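Can a Machine Clear the Table Yet?

Last updated: 15 Apr 2025

Search articles, topics, authors

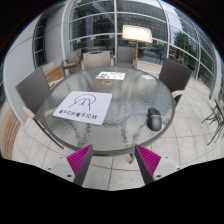 Vinh Vũ has a rule for judging household robots, and it has nothing to do with backflips. He wants to know what the machine does when it meets something it wasn't told about. Vũ runs testing at Tingate, a small firm that rents robot arms to cafes and hotels, and most of his working day goes into tables. A person wiping down a patio table knows that a placemat goes in the trash or back in the drawer, that the little printed card stays, and that a computer mouse belongs to somebody and should be handed in at the counter. A robot has to learn all three, and it has to learn them on a rippled glass top that throws back grey reflections of everything above it.

Glass is a bad surface for machines. Many of the depth cameras used on robot arms work by sending out light and reading what comes back, and glass either lets the light through or bounces it somewhere else. The arm may decide the tabletop is at floor height. It may decide there is no tabletop. Vũ has watched an arm push a saucer straight down into a glass table until the safety stop cut in.

"The software thought it had another two feet to go," he says. "We've fixed that one. There are others."

Tingate's current machine, called the Bandel, is a single arm on a wheeled base with a two-finger gripper. It can pick up cups, plates, bottles and cutlery from a table and put them in a tub. It can wipe a flat surface with a cloth. It cannot do these jobs as fast as a person, and the company does not claim that it can. In the firm's last round of tests, the Bandel was given 3,661 objects to clear over several weeks. Vũ would not share the full breakdown, but he said flat things were the worst group by a wide margin.

A placemat shows why. It is thin and lies tight against the surface, so there is no side to grip. People get around this without thinking. They slide the mat to the edge of the table and pinch the part that hangs over, or they lift a corner with a fingernail. A gripper with soft ribbed pads can do the slide, provided it presses hard enough to drag the mat and not so hard that the mat buckles. Getting that pressure right on dry wood is one problem. Getting it right on textured glass that has just been rained on is a different one.

How the machines are taught

For a long time, engineers wrote out each motion by hand. That works in a factory where the same part arrives in the same spot all day. It does not work in a dining room. The approach that has taken over in the last few years is to show the machine how people do the job, many times, and let it pick up the pattern.

Some teams steer a robot by remote control and record what it does. Others give people a gripper to hold, with a camera mounted on it, and have them do chores with that in place of their own fingers. The second method is cheaper and can be done anywhere a person can walk, so the practice material comes from real kitchens, lobbies and terraces.

Saron Zeleke manages data collection at Flovum, which sells recorded demonstrations to robot makers. Her team has 58 people on its payroll, most of them part time. She hires former restaurant staff when she can get them.

"They already know the order of things," Zeleke says. "Someone who has bussed tables will take the heavy plates first and leave the paper for last. You want the robot to see that over and over."

Each task is recorded at least 200 times before Flovum considers it finished, with the furniture and the light changed between sessions. Zeleke says the light matters more than clients expect. A terrace under a glass wall looks like one place in the morning and another at four in the afternoon, and a robot trained only on the morning will have trouble later in the day.

Her workers also make mistakes, and she keeps a share of those. A recording where someone drops a fork and picks it up again is useful to a machine that is going to drop forks.

What works now

Floor cleaning works, and has for years, as long as the cords and socks are off the floor. Window-cleaning robots do a fair job on large flat panes. Commercial kitchens have machines that fry, stir and portion, each built for one job and bolted in place.

Once a chore calls for hands, the results drop off. Folding laundry can be done slowly. Loading a dishwasher can be done if the dishes are ones the machine has met. Straightening chairs sounds easy, but a wicker armchair is wide, light and likely to catch a leg in a grout line, and a robot with one arm tends to spin it when it should be pushing it. The Bandel doesn't move chairs. Tingate's customers have asked for this more than any other feature, and Vũ expects it will need a second arm.

Then there is the question of what an object means. The mouse on the table is easy to grip. It is solid, rounded and about the size of a hand. The hard part is deciding whether to touch it. Tingate's answer for now is a short list of things the machine may remove. Anything off the list gets left where it is, and the arm sends a message to a staff member's phone. On a slow day this is fine. On a busy one, the staff turn the messages off.

The Đoàn trial

One of the longer tests took place at Đoàn, a family-run restaurant with indoor and terrace seating. The Bandel worked there for most of a season, clearing tables between lunch and dinner when few guests were around. Over that time it cleared 3,000 tables with a staff member within reach.

The owners kept it on for the indoor section and stopped using it outside. Wind moved the napkins, the base did not like the step down to the terrace, and the umbrellas got in the way of the arm. The servers also said they spent as much time checking the outdoor tables as they would have spent clearing them.

Vũ does not argue with that. He says the indoor result was better than he had planned for, and that the outdoor one gave his team a list of problems to work through. The step is first on it, since a ramp would fix it. The glass tables are further down.

Zeleke has started sending her people to more outdoor places this April, with tables of every kind, and has asked them to leave things where customers left them before they begin.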